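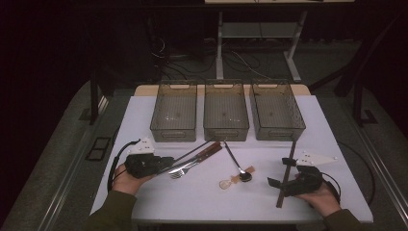

**Software engineer, grasp planning and control (Torkance)**

Vekton is hiring one engineer for the planning side of Torkance, our policy runtime for two-handed table-top sorting. The team is 5 people. The post is permanent, with a start in June.

You will own:

- the trajectory filter that turns recorded gripper poses into arm targets
- time alignment between the two wrist streams
- the replay tool used to check each of our 1,568 cutlery episodes before training

Current state: 78 of those episodes fail alignment and are held out. Thin handles remain the weakest class for the pose estimator. Control code is C++, tooling is Python.

Required: working knowledge of inverse kinematics, collision checking and real-time Linux. Useful: experience with imitation learning or camera calibration.

Apply through the Cakach office with a CV and one code sample you wrote yourself. The interview includes a 15-minute review of a faulty planner log.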